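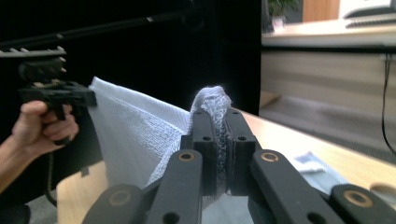

Figure 3. Towel held between two hand-held grippers, with the fingers of the right gripper closed on a gathered fold.

5.2 Undetected grip loss in towel handling

The most frequent fault in the Kestanholm recordings was a partial loss of grip that the logging software did not flag. Of 2,546 towel demonstrations, 108 contained at least one interval in which the recorded finger opening indicated a closed grasp while the fabric was moving relative to the fingers. We refer to these intervals as silent slips.

Silent slips were concentrated in grasps on a bunched fold, as in Figure 3. A fold several layers thick stops the fingers short of full closure, and the opening stays nearly constant while the inner layers creep out. Corner grasps, which hold less material, tended to fail abruptly and were caught by the opening threshold.

A second cause was mechanical. Sandberg and Xu inspected the linkages of 6 grippers after the May sessions and found measurable play at the pivots in two of them. Play at the pivots lets the fingers tilt under a sideways pull, which reduces the contact area without changing the encoder reading. Both grippers had passed the startup check, which closes the fingers on nothing and therefore puts no load on the joints.

The effect on training was larger than the share of affected recordings suggests. Policies trained on the unfiltered set often kept pulling after the towel had left one gripper. Removing the marked recordings reduced this behavior but did not eliminate it, and we cannot exclude slips that both annotators missed.

We have since added a loaded closure test, repeated every 1,000 cycles, and a check that compares fabric motion near the fingertips with gripper motion. The second check still gives false alarms when a loose fold swings across the fingers.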